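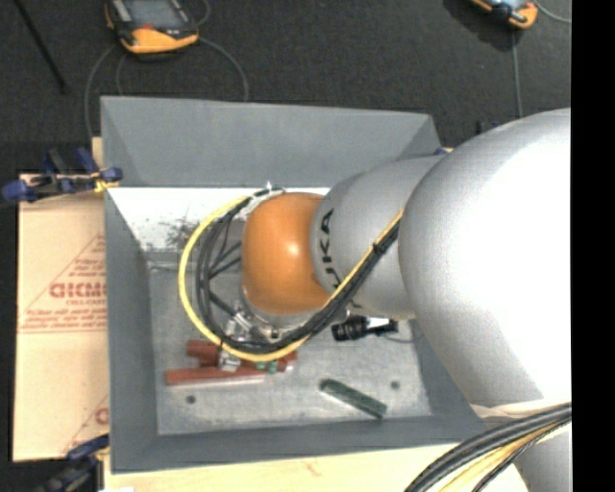

Posted in: Forum > Electric Cars > Charging and Range

Cold morning range on the Cendance, is mine normal?

hiwot_t
Hello all. I bought a used Cendance in May and I am very happy with it, but this week we had the first cold mornings and the range went down more than I expected. On the highway to Retamal and back I used 59 percent of the battery. In summer the same trip took less than half. I set the cabin at 70, one person in the car, no luggage. The dealer told me it is normal, but he did not look at the car. Should I ask for a battery test?

MacP_Brayden
Completely normal. Resistive heater on the base trim, it eats power like a toaster. Use the seat heater and put the cabin at 66.

laiba.s
What year is it? The later ones have a heat pump, and then that number would worry me a little. Also check your tires, mine were 29 psi when the weather changed and the door sticker says 38.

hiwot_t
Thank you both. It is the base trim, so no heat pump. I did not check the tires, I will do it tonight when the car has been parked for some hours.

Araceli P
I don't agree that it is "completely normal." I have the same car and the same trim, and I lose maybe half of what you lose. Did you precondition while plugged in? If the pack starts cold you also get almost no regen for the first miles.

MacP_Brayden
You also live by the coast, Araceli. Not the same winter.

Araceli P
It was 34 degrees here on Thursday, so please.

laiba.s
Can we compare at the same speed at least? 65 and 75 are two different cars. Hiwot, how fast do you drive?

hiwot_t
Between 70 and 75, I follow the traffic. I should have written this in the first message, excuse me.

Edit, 14th October: the tires were low, all four, the worst one 2 psi above Laiba's. I filled them and this morning I preconditioned for half an hour at home before leaving. Same road, same speed, a similar temperature, and I arrived back with 13 percent more than the last time. I did not change the cabin setting.

Araceli P
So it was not completely normal :)

MacP_Brayden
Low tires in October are normal too. I'd still skip the battery test.

laiba.s
I would do it anyway if the warranty is close to the end. The Horkari shop in Pidunholm did mine and gave me a printed report. You must leave the car with them for nearly a day.

hiwot_t
The warranty ends next spring, so I will call them on Monday. I will write the result here.

We use cookies to remember your login and forum settings. Accept | Manage preferences

Contact us | Forum rules | Back to top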